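Home Skills, Week 3: Folding Pants on a Bed

Okay, pants week! Last Tuesday we did towels, and I promised you something with legs. Bring a pair from home, soft ones if you have them, because a gathered waistband gives you more to think about than a stiff one. Jeans are week 4, so leave them in the drawer for now.

I know the textbook (Ekpo, page 47) does all of this at a table. Most of us fold on the bed, though, so that's how I teach it. A plush blanket grabs the fabric a little and you can't slide things around – lift, then lay down again.
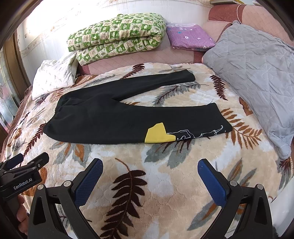
Start at the waistband. Hold both ends and pull gently until the gathers even out, then smooth from there toward the crotch with a flat hand. Wrinkles love to fan out from that spot, and if you skip it they end up pressed into the fold. Next bring one leg over the other and line up the hems. If one hem looks wider, it's probably just twisted, so turn it at the knee and try again.

Then fold in half, hem to waist, and in half once more. Printed design on the leg? I like mine on the outside so I can find the pair fast, but Nnamdi folds his inside and we've agreed to disagree!

For next time: fold 4 pairs and bring me the one you like least.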